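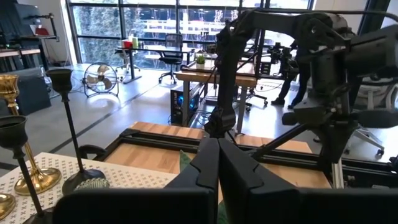

Quick writeup from the Pirnley games fair before I forget it all. Got in late, doors were already open and the line for badges went back past the parking lot. 9 bucks for the day, fair enough.

Went mostly for the mobile and trivia stuff. Board games upstairs, didn't get there, sorry.

First stop Surkex. They have a new word quiz for phones, you get four letters and a clue and you race a stranger. Fast. Maybe too fast, I lost three in a row to somebody called mudpie. Naheed Cheema was running the demo and she said the timer is getting an easy mode before it comes out in August. Good. Sound effects need work, every wrong answer honks at you.

Then the Sundaram booth – a lot bigger than last time. Map quiz, you drop a pin on where you think a city is and get points for how close. I was 711 miles off on Tashkent. Not proud. Team mode is the best bit, four people arguing over one phone. Ads between rounds though, and they are long. Asked if you could pay to take them out, guy said "being discussed".

Lunch was a cheese roll, skip it.

Afternoon talk by Ulla Kiiskinen on writing trivia questions. Room full, stood at the back. Her team threw out 82 questions from one pack because the answer had changed since they wrote them (populations, record holders, that kind of thing). Also said hard questions don't make people quit, it's the vague ones. I'd agree with that. She ran over and the last part on translations got rushed, which was teh part I wanted.
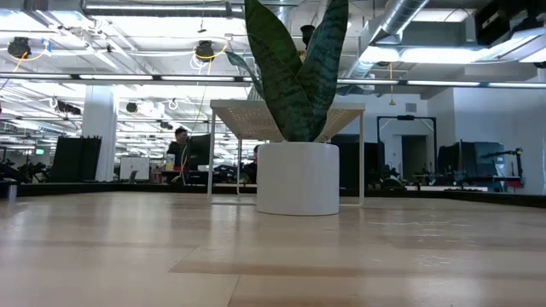
Snake plant in a white pot

Live quiz at the end, everyone on their own phones, run on Corkura. Kamran Mahmoudi hosting. Wifi dropped in round two so they went back and did it over. Same questions, so everybody got them right, so the scores were a bit of a joke. Ruba Sabbagh won with 2,477 points, well ahead. I came somewhere in the middle and got a sticker.

Corkura itself I liked. Joining takes a few seconds, no account, big buttons. You can write your own rounds too. Free for small groups, didn't catch the price over that. Fereshteh Mirzaei from their side showed me the editor after – you can drop in sound clips and it trims them for you. Would use that for our Thursday night thing. Picture rounds still a bit clunky, had to tap twice to zoom and then it skiped me to the next one.

Missed the puzzle room completely, fully booked by the time I asked. Book that when you buy the ticket, there's a box for it on the form.

Parking is free after two. Bring a charger, there were hardly any outlets and my phone was dead by the train.

Will put up a longer thing on the Sundaram team mode once I've played it at home with the others.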